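Grarine Support Desk: hand gripper kit, closed reading creeps up on puffy jackets
Status: Solved, follow-up open with Lakatos. Opened by Warkbridge home trials, September 17, 2021. Product: Grarine hand gripper, blue pad set, Terora recorder.

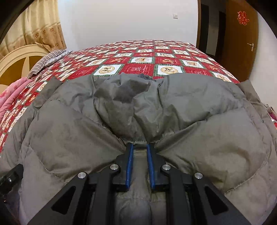
What we reported

Hi Grarine team! We've had your hand gripper kit on trial since June and we are having a great time with it. We've used it on towels, shirts, pillowcases, a very stubborn fitted sheet, and it has been a pleasure on all of them. So please read this as a report from people who want to keep the thing.

The trouble is with quilted puffer garments. They're slick on the outside and full of air, and we spread them on a bed and practice gathering, lifting and folding them in from the sides. After a stretch of this work the closed reading in Terora stops coming back to where it started. Fresh out of calibration, fingers fully closed with nothing between them, we get 178 counts. By the end of the puffer jacket work the same empty, fully closed grip gives 196. Terora then thinks there's a thin bit of cloth in the fingers when there isn't, and it marks the next recordings as "object held at start." It threw out 24 of them before we noticed.

Cotton doesn't do it. We can fold towels all afternoon and the number sits right where it should.

Things we'd already tried before writing in:

Restarting Terora. No change.
Unplugging the gripper and plugging it back in. No change.
Running the zero routine again. The reading returns to 178, which felt like a win, and then it creeps off again the next time we work on a puffer.
Wiping the pads with a damp cloth and letting them dry. Better grip on the shell fabric (lovely, thank you for the tip in the manual) but the creep is the same.
Swapping the cable for the spare. No change, and the old cable is fine, so it's back on.

We have not taken anything apart yet.

Reply from Grarine support

Thanks for such a complete write-up, and for trying the zero routine more than once. The detail that it holds on cotton and moves on puffers is very useful to us.

Could you do a few checks, in this order, and write down the closed reading after each one?

1. Close the gripper empty and hold it closed for a slow breath. Open fully, close again. Tell us if the two readings match.

2. With the gripper closed and empty, look down at the pads from the tip end. On this model the pads lean toward each other near the tip, so the tips meet first and the rest follows as you squeeze. We'd like to know if the lower part of the pads still comes together under a normal squeeze, or if you can see light there.

3. Grip one pad lightly between finger and thumb and try to rock it on its black finger. It should feel like one piece. Then do the other side.

4. Check the pivots by wiggling each arm side to side. A tiny bit of play is fine. A click is not.

5. Look in the space between the inner links for lint, thread or stuffing.

Please don't loosen anything at this stage. If you zero it in the middle of the checks we lose the trail, so leave the zero alone too.

Our answers

Done, and it was fun to look at it this closely!

Check 1: both closed readings matched each other, at the higher number. So it isn't jumping around, it has moved and stayed moved.

Check 2: with a light squeeze there's a sliver of light low down between the pads. With a firm squeeze it goes away and the reading drops most of the way back. We had never tried squeezing that hard on nothing.

Check 3: the right pad is solid. The left pad rocks. It's very slight, you feel it more than see it, but once you've felt it you can't miss it.

Check 4: no clicks. The pivots are really nice on this unit, smooth all the way through.

Check 5: some gray fluff, a bit of thread. We picked it out with tweezers. Reading unchanged.

Reply from Grarine support

Check 3 is the one we were hoping for, in the sense that it's the easy one. The blue pads sit on a thin carrier plate, and the carrier is held to the finger by a small screw reached from the back. When that screw is a touch under-tightened, the pad can tilt a little each time it's pulled sideways. Towels mostly push straight back at the pads. A puffed panel is different: you pinch a fold, the padding swells out beside the fingers, and when you drag the fold across the bed the shell pulls on the tips at an angle. Do that enough times and the carrier settles at a new tilt.

To fix it:

1. Open the gripper fully and set it down on a cloth with the pads facing up.

2. Find the carrier screw on the back of the left finger. It's the small one, well away from the silver pins. Please leave the pins alone. They're set here and they don't need adjusting.

3. Loosen the carrier screw a quarter turn, no more.

4. Slip the gray setting strip from the kit between the pads and close gently until both pads touch it.

5. Hold it closed and tighten the carrier screw with the short key. Stop when the key starts to flex.

6. Take the strip out, close empty, run the zero routine in Terora.

7. Do the same on the right side, even though it feels solid. The two ought to be set the same way.

A question while we have you: which pads are on it? There's a letter molded on the back near the base.

Our answer

Fixed the left, then the right. The whole job took less time than making coffee. The setting strip was still in its bag, we'd assumed it was packing material (sorry!). Closed reading is 178 again and the rocking is gone.

The pads are marked L. We took that to mean left but it's on both of them.

Reply from Grarine support

L is for Lakatos, who mold that batch for us. You aren't the first to read it as "left," and we've asked for the next manual to say so.

Before we call it solved, would you run it on the same kind of garment again? Something long enough to be a fair test, with plenty of sideways pulling, and no zeroing in between.

Our test

Happily. We spread a gray puffer on the bed and did 51 grip-and-drag moves on it, a mix of pinching along the seams, gathering the middle and pulling the side sections in. We went for the awkward spots on purpose, the places where creases bunch up and there's fabric on both sides of the fingers.

Closed reading before: 178. Closed reading after: 178. Terora accepted every recording. We cheered.

A few notes from the session that may help whoever handles the next case like this:

Gripping at a stitched line holds much better than gripping a puffed panel. The seam gives the pads an edge to catch and you don't have to squeeze so hard. On the panels we got the best results by pressing the tips down first to push the air out and then closing.

The narrow tips are great for this. Once you trust them you can pick up a single fold and leave the layer under it alone. Our first few tries grabbed both layers.

If the shell fabric works its way down between the inner links, open fully before lifting away. Pulling back with the fingers half closed drags the cloth along, and we suspect this habit of ours did a lot of the tilting in the first place.

The patterned bedspread under the garment made no difference to any of it. We tried a plain sheet too, in case Terora was getting confused by the pattern, and the width readings were the same. Makes sense, it reads the fingers and doesn't look at the cloth at all, but we wanted to rule it out.

Reply from Grarine support

What a nice set of notes, thank you. The half-closed pull is a good catch and matches how the carrier would shift. We've added it to the help page for quilted and padded items.

On the recordings that Terora rejected: they are still good. The raw counts are saved with each one, so the corrected zero can be applied afterward. In Terora, select the rejected group, choose Reprocess, then Use later zero, and pick the zero you ran after tightening the left side. One caution. Reprocess only the recordings made after the reading had moved. If you include earlier ones from the same day, their widths will come out too small.

If you can't tell where the change began, sort by start reading. You should see a step or a slope.

Our answer

Found it, it's a slope. It begins partway through the first puffer and climbs from there. We reprocessed from that point on and the rejected ones came back in clean. Really pleased, we were ready to do them all over again.

One request, if there's a wish list: could Terora show the empty closed reading on the start screen, next to the battery? We'd have spotted this on the first day. We've taped a note inside the lid of the kit for now. It says "close empty, read number, write it down."

Reply from Grarine support

The wish list exists and this is now on it. A pop-up after a set amount of change has been asked for too, so the two may end up as one feature. No release to promise you yet.

We're sending a pair of carrier screws with thread lock already on them. They go in exactly like the ones you have. No hurry to fit them if your reading stays put, just do it the next time you change pads. Please keep the old screws in the bag so Lakatos can look at the threads, and use the prepaid label in the same package.

Last entry from us

Screws arrived and they're in. Old ones are bagged and on their way back. Closed reading checked this morning before starting and again after two jackets and a padded vest, no movement at all. You can mark our side as solved. Next we're going to try a full-size comforter, so if that one does something strange we'll open a fresh ticket and link it here.

Status changed to Solved by Grarine support. Linked item: carrier screw torque, Lakatos pad batch, open.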